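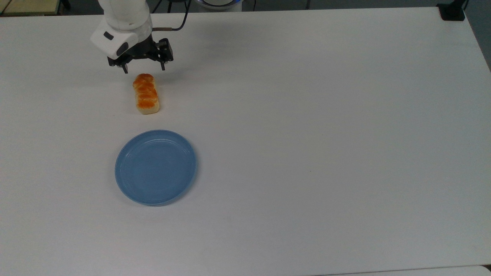

Opened by: pennyroll78
Posted 18 March 2020 in Kasta Bread Machines > Dough and Baking Help
Status: Open

Hi all! I've got the Kasta Penry, and I'm using the dough cycle to make those glazed pull-apart rolls with the puffy bumps along the top. The shape I can do. My trouble is the glaze, which goes on fine and then turns sticky by the next morning – like, stick-to-your-sleeve sticky.

Recipe is the one in the Penry booklet, 400 grams of bread flour, dough cycle, then I shape by hand and bake in the regular oven. Glaze is milk and sugar, brushed on while the rolls are hot.

What I've tried so far:

Try 1. Followed the booklet to the letter. Lovely color, tacky by breakfast. I had them in a lidded box overnight, so I figured that was it.

Try 2. Same again but left them out under a dish towel. Less sticky on top, but the sides went dry and the bumps didn't pull apart nicely anymore, they sort of tore. Not a trade I want to make!

Try 3. Egg wash before baking, no sugar glaze at all. No stickiness whatsoever, but the kids said they tasted like dinner rolls (fair).

Try 4. Egg wash before, then half the sugar glaze after, and 6 minutes back in the oven with the heat off. Best so far. Still a bit tacky where the bumps meet, because the glaze runs down and pools in the dips. I've switched to a Uvby silicone brush and I think it might be holding too much liquid? My old bristle one lost its bristles back in November and I haven't replaced it.

Things I've ruled out: underbaking (I checked the middle on every batch), and the flour, as I went from Wosow to the store brand and got the same result.

So, questions. Does anybody glaze in two thin coats instead of one? And how long do you let them cool before they go in a box? I've been waiting 3 hours, which felt like plenty, but maybe it isn't.

Update, same evening: did two thin coats and dabbed the dips with a paper towel corner. Looks promising, will check in the morning and post back. Leaving this open for now.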